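Philomena Odoi ran the tool library in Durley for 16 years before she handed over the keys in November. She started it with a borrowed garage and 40 items, most of them drills.

"People think they need to own a drill," she says. "They use it for ten minutes and then it sits."

Members pay $10 a year. Late returns used to be her biggest headache, so she dropped the fines and began calling people at home. "I'd ask how the project was going. The tool came back the next morning."

The hardest thing to keep in stock is the tile saw — the waiting list once ran to 90 days.

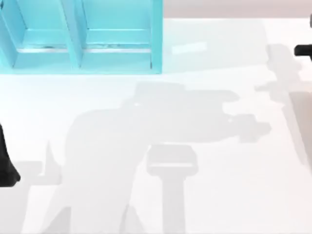 Stella Mfaume would like to see a second saw before spring, and says she has told Odoi so more than once. Odoi laughs at that. "It's not my budget anymore," she says.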